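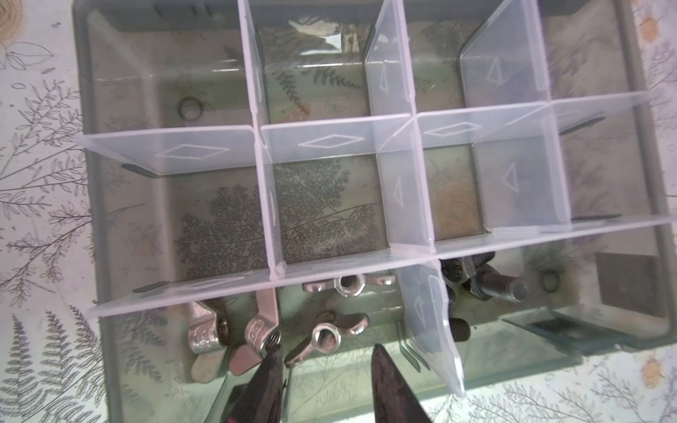 There is a kind of person who can't throw away a washer, and I was raised by two of them. In our house in Gamstead, anything with a thread or a hole in it went into a coffee can on the cellar steps, and when something broke you carried the can up to the kitchen, spread out a newspaper, and stirred. My memory of those evenings is mostly of the sound, and of black fingertips, and of somebody saying that they had seen exactly the right one only last month.

I loved the can, and I still think it was a bad idea.

When I moved to Ceridham I inherited it, naturally, along with a good deal of other people's optimism. For 12 years I went on stirring. Then one October evening the leg came off the bed in the spare room, with a guest due before supper, and I spent the better part of an hour looking for a wing nut I knew I owned. I drove to Dauda, the hardware store on the hill, and bought a packet of them for less than the gas cost me. The next day I found the old one, of course, stuck inside a roll of tape.

So I have come around to compartments, and I'd like to make the case for them, gently, to anybody still attached to their can. A plastic box with dividers you can pull out and move is a modest thing to get excited about, I know. Mine was a Stisix, marked down to 29 dollars for a set of 2, and I remember thinking that was a lot to pay for some air with walls around it. But the air is what you're paying for! A drawer or a can lets you believe you have plenty of everything. An empty compartment tells you plainly that you have run out, and it tells you before the guest is on the way.

My friends who are serious about tools will say that every bin ought to be filled, or else the dividers shifted until it is. I don't agree. I like a box with room in it. Let a few wing nuts have a corner all to themselves, and if there is only one washer, then give that one washer its own place too - it looks a little silly, but you will find it in a second, and you will know to buy more. People fill every space in a new organizer on the first afternoon, and by spring they are dropping odds and ends on top, and then they have a can again, only a flatter one.

I also think the sorting should be done at a proper table, with a cloth on it. I know this sounds fussy. The garage is cold, though, and the light is poor, and small hardware rolls on a bare bench like nothing else on earth. A tablecloth holds things where you set them down. I'm fond of one with leaves and flowers on it, and if your box is the see-through kind you get a bit of fern at the bottom of the bins, very pleasant company for a dull job. Put the coffee on, turn out a handful at a time, and stop when you're tired of it. The rest will keep.

As for the old can, it's still on my cellar steps. I keep clothespins in it now, and one or two screws that I haven't decided about.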